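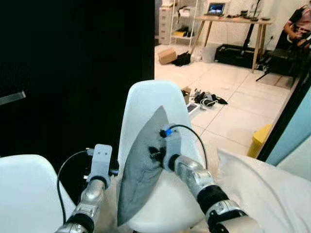 Cleaning and Laundry > Furniture Care

White plastic chairs are the best cheap seating ever made until the day they stop being white. I've got a mixed lot of them (some inherited, some bought in a fit of optimism before a family Christmas) and over the years I've tried pretty much everything on them, including a couple of things I regret. So this is how I do mine now, start to finish, and it takes me 14 minutes a chair if I'm not mucking around.

What you'll need

A bucket of warm water, a squirt of dish soap, bicarb soda, a soft brush (an old toothbrush is great for corners), and two cloths. One cloth for washing, one for drying. I use plain grey microfibre because it doesn't show every mark and I don't get precious about it. Old t-shirts are fine too, but cut the seams off first, they drag.

Get the loose stuff off first

Before any water goes near it, wipe the chair down with a dry cloth. I skipped this for years! All that happens is the dust turns to a grey paste and you spend the next ten minutes chasing it around the seat. Drape the cloth over the backrest and pull it down towards you with a bit of pressure, then go again a hand's width over. The curved backs are easy this way, the cloth sort of follows the shape by itself.

Then flip the chair over and do underneath. Spiders love it under there. You've been warned.

The wash

Soapy water, soft brush, top to bottom. Start at the top of the backrest and let the drips run down onto the bits you haven't done yet. Arms next, then the seat, then legs. If yours have a textured seat go in little circles, if they're glossy like most of the moulded ones just use the cloth and leave the brush for the joins where the arms meet the back.

Rinse with clean water. If you're doing this inside (I do in winter, on an old sheet, because I am not standing out there in July) you can just wipe over with a wrung-out cloth a couple of times instead. Change the water when it goes cloudy.

Stubborn marks

Make a paste with bicarb and a little water, about as thick as toothpaste. Dab it on, leave it while you put the kettle on, then rub gently with the damp cloth. It gets scuffs, sunscreen, and most of whatever it is kids have on their hands. My neighbour Colleen Li uses straight dish soap and more elbow grease and her chairs look just as good, so try that before you go mixing things.

Please don't use the scratchy green side of a sponge, or those magic eraser things, on a glossy chair. I did one whole backrest that way and it's never had its shine back - it looks like it's been out in a sandstorm, and now it picks up dirt twice as fast as the others.

For proper yellowing from the sun, cleaning won't do a lot, sorry. You can lift it a bit but the plastic itself has changed colour. Those ones go to the back of the table, or under a cushion.

Drying (don't skip it)

Here's where the second cloth comes in. Fold it in half, lay it against the backrest and hold it with both hands, one low on one side and one high on the other, then work your way down. Two hands stops it skidding about on the shiny part. If you air dry instead you'll get water spots, especially if your tap water's hard, and on white plastic you can see every single one when the light's low.

Don't stack them until they're bone dry either. Water gets trapped between the seats and leaves a ring, and the ring is harder to shift than whatever you cleaned off in the first place.

How often?

A dry wipe once a week if they're used indoors, and the full wash every month or so. Outdoor ones I do at the start of summer and again after, plus whenever somebody in nice pants is coming over.

Wash your cloths without fabric softener by the way, it leaves a film and then you just smear that over the chair. Warm wash, hang on the line, done.

Next up I'm doing outdoor cushions, which are a whole other headache.

368 shares | 14 comments

Filed under: plastic, chairs, quick cleans

Contact | Privacy | © Grondness Home, July 2025 | Back to top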